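Print this page | E-mail this to a friend

Can a machine clear the table yet?

Posted 2020-01-31 by the Wikitz household desk

Every January I get the same letters. Somebody has had a robot vacuum for a month, it has learned to get around the couch, and now they want to know when they can buy the one that clears up after lunch. I love these letters! I would like one of those too. So this month's tips are half about tables and half about what a machine can and can't do with one.

Let me start with the good news. Floors are pretty much handled, as long as you pick up the charging cords first. Dishwashers have been handled for decades, and people forget that a dishwasher is a robot of sorts – you load it, it does the dull part, you unload it. The trouble is all in the loading and the unloading, and the trips back and forth from the table. That part is still ours.

Last July I went to an open afternoon in Grastham where a small outfit called Wernari was showing off a tabletop arm. They had 30 things for it to pick up, one after another, and it did very nicely with the boxes and the beanbags. Then they gave it a plastic cup, lying on its side, and it chased that cup all the way to the edge. I have a toddler nephew who does the same thing, so I felt right at home. The man running it told me they had tried the cup 324 times that week and he was still proud of every one that worked.

What I took home from that afternoon is that a table with hardly anything on it can still be hard. A bottle wants to be held low and kept straight. A cup wants a light touch near the rim. A wide shallow bowl has to be gripped on one side or scooped from underneath, and your hand picks between those without asking you. Then add a shiny top with the ceiling lights glaring off it. I squint at that myself, and a camera has an even worse time. 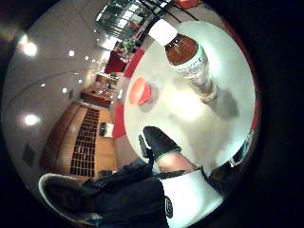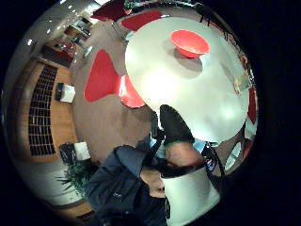
Red chairs and a round white table: bottle and cup in the first, red bowl in the second.

So, until the machines catch up, a few things that make table work quicker for people. I suspect the same things will help the robots later on.

Clear from the outside in. Things near the rim get knocked by sleeves, so take those first and leave the middle for last.

Tall before short. Bottles go over when you reach past them. Check the cap is tight before you lift, and pick up by the body. Never by the cap (ask me how I learned that one, or ask my old rug).

Push the chairs back before you start wiping. I skipped this for years and wiped a sort of lopsided star shape around whatever chair was in my way. Two minutes of shoving furniture and you get the whole edge, including the sticky bit underneath where people hold on to pull themselves in.

Wipe a round table in a spiral, starting at the center. Fold the cloth in four and turn to a clean face when it starts to drag. For a glossy white top use hardly any soap, then go over it with a dry cloth, or you'll see every streak as soon as the lights come on. Crouch down and look across the surface to find what you missed. I do this in restaurants now and my family has stopped coming with me.

Keep one home for each thing. A reader, Abdel Rahman, wrote in to say he puts a strip of tape on the shelf where each bowl goes, and his kids put them back without being told. Smart! The Wernari people had tape marks all over their bench too.

As for buying something now, I'd wait. I've seen small arms for sale at 2000 dollars and kits at 1000, and they look like great fun if you enjoy tinkering on weekends. If what you want is a clean table by seven o'clock, put the money toward a decent dishwasher and a stack of good cotton cloths. A tray with a rubber mat does more for me than any gadget I've tried, and it goes in the dishwasher.

I'm going back to Grastham if they hold another afternoon this year, and I plan to bring my own cup, the heavy one with the chipped handle. If you have a machine at home that does something besides floors, write and tell me what it does and how often you have to rescue it.

Print this page | E-mail this to a friend

More from household tips:
Getting candle wax out of a tablecloth
Robot vacuums and long-haired dogs
Why your glasses come out cloudy
Five ways to quiet a scraping chair
Reader mail: the great sponge argument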